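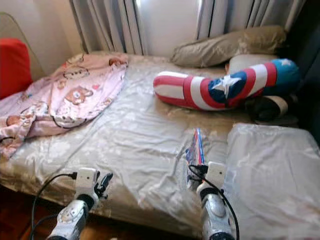 Figure 3. A bed made up with a satin sheet in silvery beige with a faint floral pattern. Wrinkles and soft sheen show across the surface.

3.2 What people told us about sheets and sleep

I went into this part of the study expecting temperature to run the show. We had 741 people fill in the June survey, all living in Terkside or Kos, and I was pretty sure they'd complain about hot bedrooms and leave it at that. They did complain about hot bedrooms (a lot!), but the open comment box filled up with fabric. Slippery fabric, scratchy fabric, sheets that pop off the corner at 3 a.m. and have to be wrestled back on in the dark.

Altogether we coded 1,665 separate comments. I did the first pass myself using the Itard scheme, which sorts each complaint by the sense it belongs to - touch, sound, smell and so on - and then a second coder went through the lot without seeing my labels. We disagreed most on noise. Is a rustling sheet a sound problem or a fabric problem? We ended up letting a comment carry two codes, and I still think that was the right call, though it makes Table 4 a bit of a pain to read.

Satin split people more than anything else. Fans liked it cool against the skin and mentioned their hair, while the other camp said they slid around all night. Cotton got far fewer comments of either kind, and I'd be careful with that, as folks don't tend to write in about the sheets they never notice.

We also asked 15 people to keep a sleep diary for 8 weeks, swapping sheets halfway through. I'll get to the diaries in 3.3. The Sketia sample isn't included in either section - those forms used an older wording of the comfort question, and I couldn't find a fair way to line the two up.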